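The Long Life of a Little Desk Lamp

By Tayla Trevaskis

My grandmother kept a lamp on her sewing table that was older than my mother, and when I was small I was allowed to bend its neck one time each visit, no more, because she was convinced I would wear it out. I never did. It went to my cousin, then to my cousin's college dorm, and the last I heard it was lighting up a tank of guppies in Ohio.

I have been thinking about that lamp ever since I spent an afternoon at Hedgate, the repair shop Jean Drummond runs out of a former shoe store. Jean took in 156 lamps last year, and most of them were desk lamps (she has a soft spot for them, and word gets around). She charges 20 dollars for a new cord and switch, and she'll talk to you the whole time she's doing it, which to my mind is worth the money all by itself.

"People bring them in wrapped up in towels, like puppies," she told me. "They say it's probably not worth fixing, and then they stand there and watch every single thing I do."

Her shelves are full of brown and cream and that tired office green, so the bright ones do jump out at you. I fell hard for a blue one, cobalt from its domed base to its big bell of a shade, with a short black gooseneck kinked in between and a ring of little round vent holes down by the socket. I wanted it on my own desk right then and there! 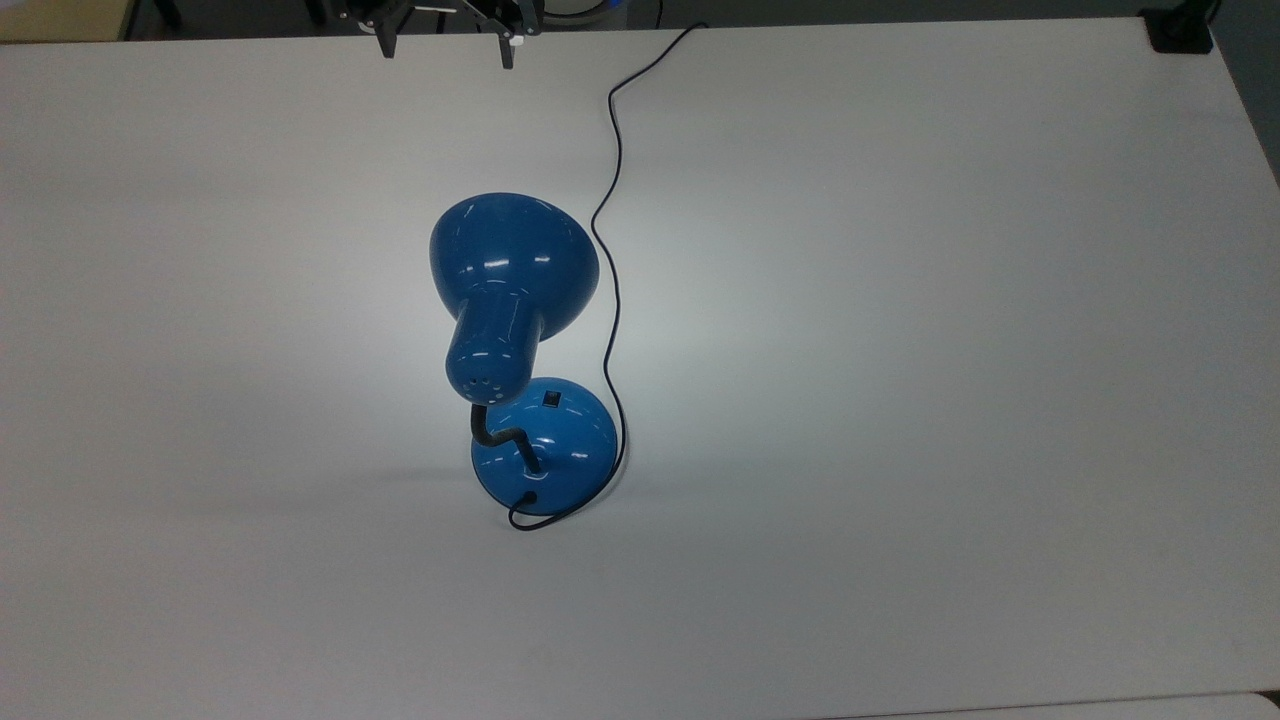 What to look for at a yard sale

Start with the cord, says Jean. Run it through your fingers from plug to base and feel for stiff spots or cracks, and be fussy about the place where it comes out of the lamp. Bend the neck gently and see if it stays where you put it. A droopy one can often be helped, but it takes patience - Rory Forsyth, who works the bench with Jean, spent most of a morning on one while I was there and was still humming over it when I left.

Scratched paint bothers neither of them. Rory likes a scratch or two, and so, I suppose, did my grandmother, who never touched up a thing in her life.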